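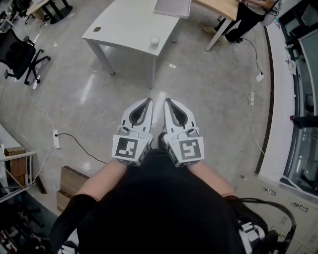 Vol. 8, No. 2

Rooms and Furniture: The Long Workroom at Pirkberg

Text and captions by Ailbhe Doherty
Posted May 7, 2020

The gallery covers the shared workroom on the upper floor at Pirkberg: the floor finish, the tables, the lighting and the small items that get used at the tables. Readers who have followed the earlier numbers will know the format. Each entry has a line or two on what the item is and what we would keep or change. Dimensions are in the July supplement and are left out of these notes.

Floor. Gray tile with a marble pattern. The pattern hides scuffs well and hides small dropped parts equally well. Sweep before mopping. Do not wax.

White table. Rectangular top, four gray legs, one round brass-colored grommet hole near the end. The hole is meant for cables. With no cables in it, keep small items away from it. Glass cups should stand well in from the edge, and the tray should be within reach of whoever is pouring or serving.

Desk. Light wooden top, white leg, white-backed chair. It is used for seated work and takes the overflow when the white table is in use for something else. The top marks easily. Put a napkin or a coaster under anything with liquid in it.

Office chair. Black, five-spoke base on casters. Casters roll freely on tile, so turn the chair out of the walking line when you leave it. The Gilani catalog lists a soft replacement caster for hard floors, 12 to a box. We have not tried it.

Round table. Round base, black pedestal, black chair beside it. It belongs to the far side of the room and rarely moves.

Power. A white power strip sits on the floor. Floor strips are convenient and get in the way of the mop. The proposal from Wuvano is to fix one under each table. Until then, run cables along the furniture where possible and lift the strip before cleaning.

Storage, low. White shelving with a cardboard box on it. Flat boards are leaned nearby until there is a rack for them. Boxes should carry a label on the short side, which is the side that faces out.

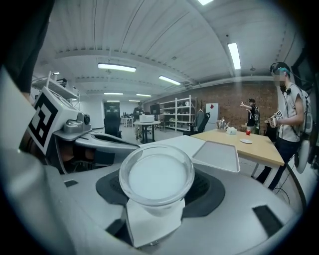 Cups and tray. The cups are clear glass with a thick rim. Clear glass shows the fill level from any side, and a white liquid shows it best of all. Serve with a folded paper napkin under the base. The shallow white tray has a raised rim, enough to stop a cup from sliding off but not enough to hold a full spill. Wash both by hand.

Ceiling and lights. White corrugated ceiling with a long beam across it. Rectangular fluorescent fixtures run back toward the end wall. Ilitz quoted roughly 100 replacement tubes for the whole floor, this room included. The order is open.

Walls. Red brick along one side, white at the far end. The brick is left bare. Freestanding units go against it so that no one has to drill.

Storage, tall. A white metal unit with several tiers stands at the brick wall and takes assorted small items. More white shelving is mounted high on the other side and holds dark equipment. Heavy items should come down to the lower tiers at the next rearrangement.

Far end. Small desk, dark doorway panel, small green sign. Keep the approach to the door clear.

Corrections to the captions can be sent to the Pirkberg office, marked with the volume and number.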